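Progress report to the Tsolakis Fund
Stavine Reading Rounds, home book delivery
June 24, 2021

Dear friends at the Fund,

I'm so glad to be writing with good news this time. When we last reported in December we had 15 households signed up for home delivery of library books, and now we have 28, several of them people who hadn't borrowed a book in years. Between them they have borrowed 547 titles. Large print mysteries are still far and away the favorite, with cookbooks close behind (I have started borrowing those myself, I'm afraid). 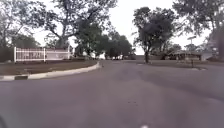
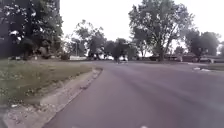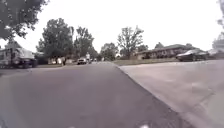 Your grant of $2,000 has mostly gone to large print and audio titles, with a little set aside for sturdy canvas bags from Clornetti, and I can't tell you how much those bags have been loved. Xuelian Xu has redrawn the delivery rounds so that each reader sees the same driver every time. Our streets are wide, with good long curbs, so pulling over for a chat is easy - and the chats do go on! The one disappointment is the Trumar audio players, which have buttons too small for many of our readers. We are returning them and would like to put the refund toward a second set of audio titles, if you agree.

With warm thanks,
The Reading Rounds team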